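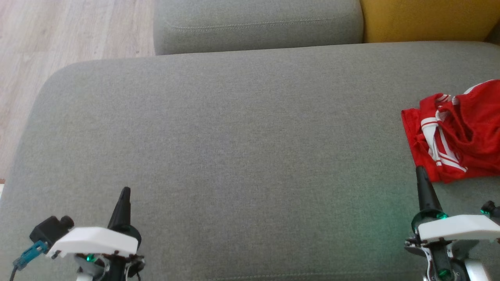 Grey upholstered seat and back cushion

Section 4: Placing the heater, pairing the room sensor and setting a schedule

Applies to the Flarkov fixed panel heater with the Clista room sensor. Guide last checked 07/04/2024.

The leaflet in the box tells you that the heater "learns your home" and will be saving you money by the end of the first week. Treat that with caution. An electric panel heater turns a unit of electricity into a unit of heat, and so does a cheap one. What can save money is having it off when the room is empty and not overshooting when the room is in use. Both depend on the steps below, and neither depends on learning.

Before you start

You will need:
The heater, wall bracket and four screws
The Clista sensor and its battery
A tape measure and a spirit level
A pencil
Wall plugs suited to your wall (the ones supplied are for solid masonry only, whatever the bag says)

CAUTION: The heater draws 2000 watts on full power. Plug it straight into a wall socket. Do not use an extension lead, a multi-way adaptor or a plug-in timer. If your socket is cracked, loose or discoloured, have it looked at by an electrician first.

CAUTION: Do not cover the heater or dry washing on it. The cut-out inside is there for accidents and should not be relied on as a daily control.

4.1 Choosing the wall

The leaflet shows the heater under a window. This is an old habit from the days of very leaky rooms. It can still help if you feel cold air rolling down off the glass, but long curtains will spoil it. Any wall with clear space will do.

1. Pick a wall within reach of the heater's own flex. The flex must not run under a rug or behind the casing.

2. Measure the clear width. The casing is 56 cm wide, and you need 30 cm free at each end. The front needs a good deal more room than that, so keep beds, chairs and sofas well away from it.

3. Check that no door opens on to the heater.

4. Look for pipes and cables with a detector before you drill. If you do not own one, borrow one.

5. Hold the bracket level, mark the holes, drill and fix it. Pull down on it firmly. If it moves at all, stop and use better wall plugs.

6. Hang the heater and turn both locking tabs until they click. One tab is stiff on most of the units we have fitted. It still has to click.

Note: Do not fit the heater in a bathroom. The packaging says "splash resistant", and that wording does not mean the unit is suitable for every position near a bath or shower. Ask an electrician who knows the rules on bathroom zones.

4.2 First run

1. Turn the dial to its lowest mark and switch on at the wall.

2. Press and hold the power button until the green light stays on.

3. Turn the dial to full and leave the heater running for 30 minutes with a window open. A faint smell is common on first use. A strong smell of burning plastic is not, and you should unplug the heater and return it.

4. Press the leaf button. The heater drops to 800 watts.

The leaf button is sold as an energy saver. It lowers the power, so the room warms more slowly and the heater stays on longer. For the same room held at the same temperature, expect the bill to be much the same. Its real use is in small rooms, where full power makes the temperature jump about, and in homes where the kettle and oven are already asking a lot of the supply.

4.3 Placing and pairing the sensor

The heater has a sensor of its own inside the casing. It reads the air next to a hot metal box and is as accurate as you would expect. Use the separate one. 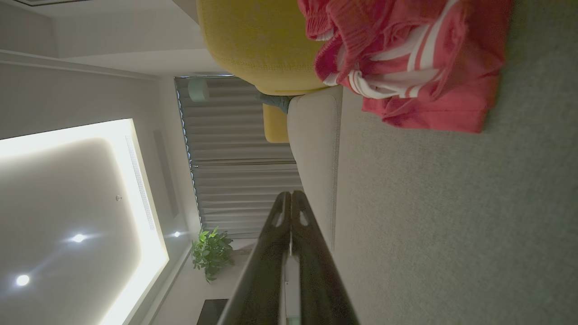

The Clista sensor switches the heater according to the air immediately round it, so a poor position will undo every other setting in this section. Put it on an inside wall at chest height, out of direct sun and away from the heater, the television and any outside door. Lights matter too, though less than people fear. Recessed downlights like these, set into a lit ceiling panel, are a good distance from a sensor at chest height and are unlikely to trouble it. A table lamp right beside it is another matter. Do not be tempted to put the sensor high up near the ceiling to keep it out of sight: warm air gathers there, and the heater will switch off while you are still cold.

1. Slide the back off the sensor and fit the battery. The plus sign is moulded inside the tray and hard to read.

2. Stand within a few paces of the heater for pairing. The range printed on the box must have been measured in a field.

3. Hold the link button on the heater until the blue light flashes, then press the sensor once.

4. Wait for the blue light to stay on. If it goes out, begin again from step 3.

5. Carry the sensor to its chosen place and raise the set temperature by a few degrees. The heater should come on. If it does not, the signal is not getting through, and you should try another spot before blaming the battery.

6. Leave the sensor for an hour, then compare it with an ordinary thermometer placed beside it. A small difference can be put right under Offset in the menu. A large one means a poor position or a faulty sensor.

Note: The older Fivberg sensor will pair with this heater and show a temperature, but it does not pass on the schedule. Several sellers list it as compatible. For our purposes it isn't.

4.4 Setting a schedule

The heater arrives with a schedule called Comfort already loaded. It heats the room from early morning until late evening. Whoever chose it was not paying for the electricity, and we suggest you clear it before doing anything else.

1. Press Menu, then Schedule, then Clear. Confirm when asked.

2. Choose Add. Enter the time you normally come into the room and the temperature you want.

3. Choose Add again. Enter the time you leave, with a lower temperature. Use the frost setting if the room will be empty for days.

4. Repeat for any other part of the day. Most rooms need very few entries.

5. Choose Save. The schedule is lost if you press Back instead, and there is no warning.

Early Start is a separate setting. With it on, the heater decides for itself how long before your chosen time to begin. Ours began far too soon on mild mornings and we have left it off. If you want to try it, take a meter reading at the same hour each day for a week with it off, then a week with it on, in similar weather. That will tell you more than the savings graph in the app, which compares your use with a heater left running all day.

Open Window is worth having on. It cuts the heat when the temperature falls quickly. It will miss a window opened slightly, and it does nothing about a steady draught under a door. A brush strip will.

4.5 Summer and storage

If the heater is not needed by August, switch it off at the wall, take the battery out of the sensor and brush the dust from the top grille with the plug out. The schedule is kept in the heater, but the clock is not, so set the clock again in autumn before trusting any of the times.

4.6 If something is wrong

Heater will not come on: check the wall switch, then the set temperature, then the locking tabs. The tilt switch can stop the heater if it is hanging crooked.

Heater never goes off: the sensor may be in a cold spot, or the link may have dropped. With a dropped link the heater goes back to its internal sensor and tells you only by turning the blue light off.

Room never gets warm: the heater may be too small for the room. No setting will cure that. Look at draughts and loft insulation before buying a second heater.

App shows no readings: the heater works without the app. The wireless module was made by Ghiță for the earlier models and some of those need an update, which is covered in Section 7.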